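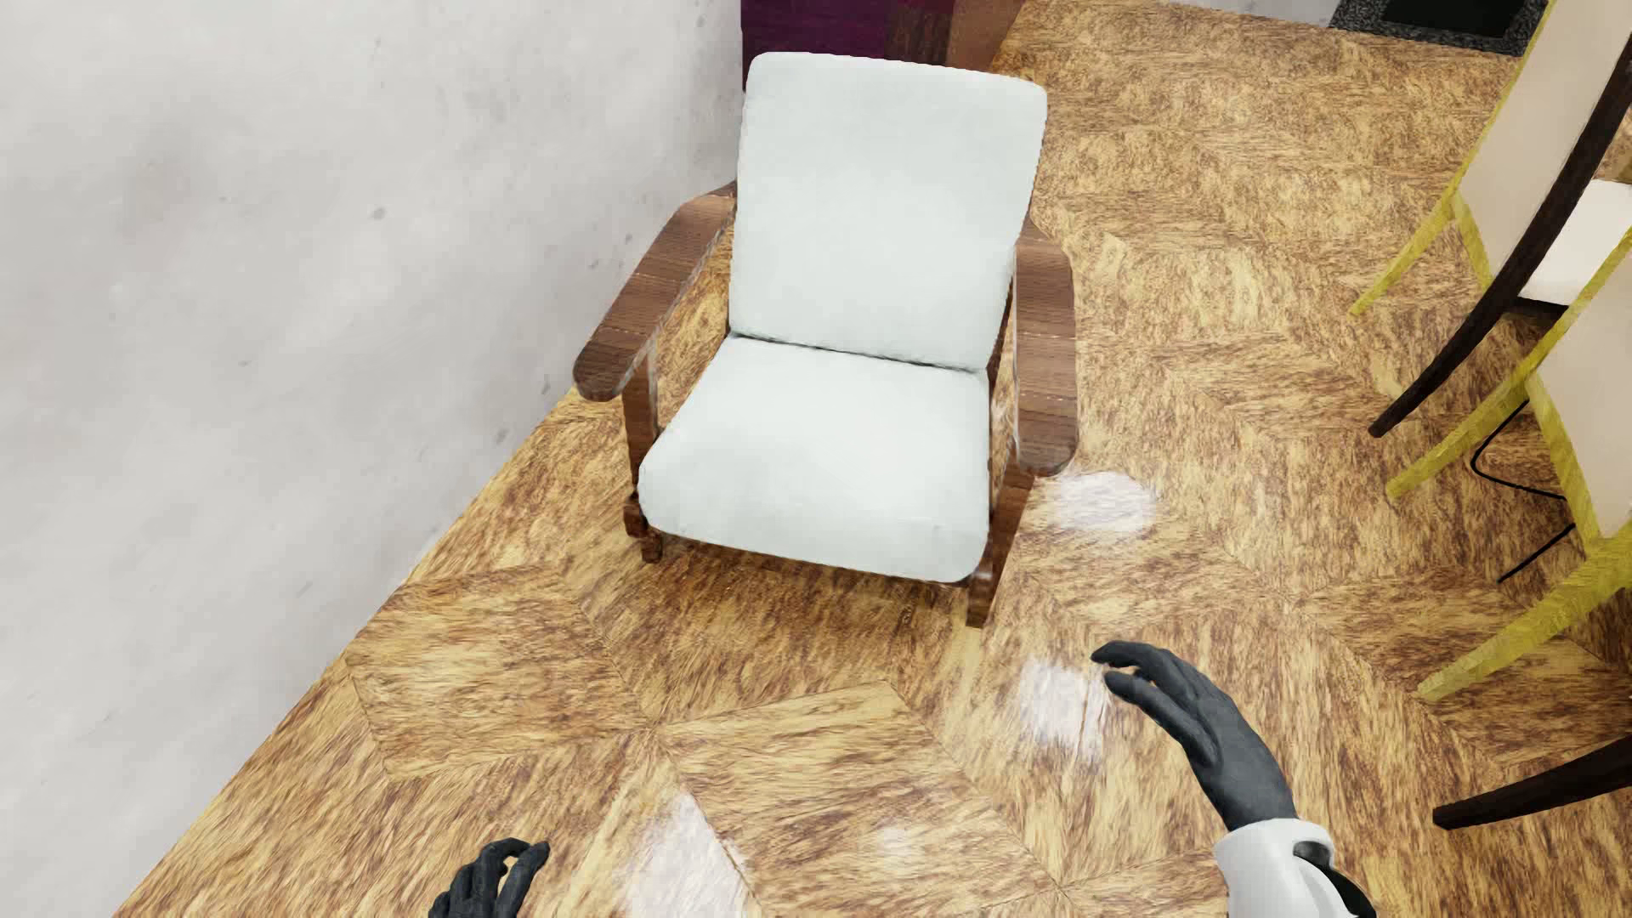

Belov to Replace Cushions Free of Charge on Armchairs Sold Through Flesdale Stores

Furniture maker Belov will replace the seat and back cushions on its wooden armchairs at no cost to owners under a program that opens in June. The offer covers armchairs bought at any Flesdale store and applies to chairs up to 20 years old.

Owners can bring their old cushions to a Flesdale service counter or mail them in with a prepaid label. The chair itself stays at home. Replacement covers come in white, oatmeal and dark green, and the filling is cut to match the original size. Most orders will be ready for pickup within a month.

Belov said the program grew out of repair requests. Last year its service desk in Clunimgate handled roughly 110 calls a week, and the most common question was where to buy a new seat cushion. Until now, the company sold cushions only as part of a complete chair.

"People were telling us the wood was fine and the padding was flat," the company said in a statement. "We did not have a good answer for them, and several ended up buying a whole new chair."

The new cushions will be sewn at the Lindqvist workshop in Clunimgate, which has made covers for Belov's dining chairs and benches for many years. Lindqvist is adding a second cutting table and a late shift to handle the work. Foam from returned cushions will be shredded and used as packing material in the Belov warehouse. Covers in good condition will be washed and given to sewing classes in the area.

Flesdale will run the program at all 106 of its stores. Service counters are open from 10 a.m. to 6 p.m. Staff will check the model number, which is stamped under the front rail of the seat, and measure the old cushions before placing an order. Owners who no longer have a receipt may still take part if the model number can be read.

Each household may order cushions for up to four chairs. Rocking chairs, footstools and outdoor furniture are not included. Armrests, legs and other wooden parts can be repaired at the usual rates, and loose joints will be reglued for a flat fee of $90 per chair, with delivery both ways.

Order forms will be available at Flesdale service counters when the program opens. Forms may also be requested by mail from the Belov service desk in Clunimgate.

About Belov

Belov makes wooden chairs, tables and benches for homes and small offices. Its furniture is sold through Flesdale stores and by mail order.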